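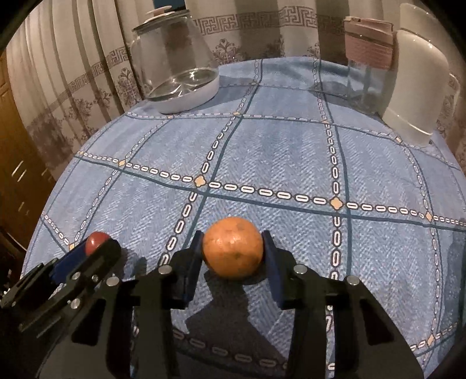

**Will the money last until the end of the grant year?**

The money will last through the fall, as long as we hold off on buying the second trailer.

I know that's the first thing you look for, Apolline, so I put it first. Everything else from the backyard fruit project since my February letter is below, and it's a bit of a mixed bag.

26 June 2020

## Picking

We brought in 3000 pounds of fruit over the season, mostly oranges and tangerines, plus more lemons than any pantry could want. My goal in the application was bigger than that. We were on a great run in February, with crews out every morning and the Kourkoulas orchard letting us clean up whatever their own pickers left behind, and then in March everything stopped. For a while I didn't send anybody out at all. When we started up again it was one household per yard, own gloves, own clippers, and the owner staying indoors. It works fine, but it's slow! A tree that used to take a crew half an hour now takes a couple most of the morning.

The yard list is up to 200 addresses. I've stopped advertising for new ones because we can't get to the ones we have, and I hate having people wait on a call while the fruit drops. If you get asked about it at your end, please tell folks we'll open the list again in the fall.

## Where it went

Most of it went to the Selik Street pantry and the two senior buildings behind it. The pantry switched to packed boxes in April, so loose fruit in crates was suddenly no good to them and we had to bag it ourselves. I'd never priced mesh bags before (they're not cheap, and the first batch split at the seam). We've packed 1224 bags so far. Themis Chatzigeorgiou at the pantry keeps the tally on her side and hers matches mine, which made my week.

One thing I'd like to change for next season is how we sort. I was far too picky at the start and pulled out anything with speckles or a rough peel. The pantry tells me people take those just as happily once they've tasted one, so now only soft, split or moldy fruit gets tossed. Lemons are still a headache - we gave away what we could and juiced the rest.

## Money

The mesh bags and the extra gas put us over on supplies. We came in under on the spring picnic, for obvious reasons, and I'd like your OK to move that money across. The Sandine hardware store gave us 20 pole pickers at cost, so the tools line is in good shape. The trailer needs a new tire and I've been putting it off.

The insurance renewal went up. I've asked for a second quote and don't have it yet.

## Next

Summer is quiet for citrus, so we're trying plums and figs in a few yards. Figs bruise if you look at them funny and I'm not promising much. I'd also like to run the pruning class for tree owners outdoors in September, with a small group and masks.

Could you let me know about the picnic money before the next Fistell board meeting? I'll send the receipts separately - they're scanned, just not in order yet.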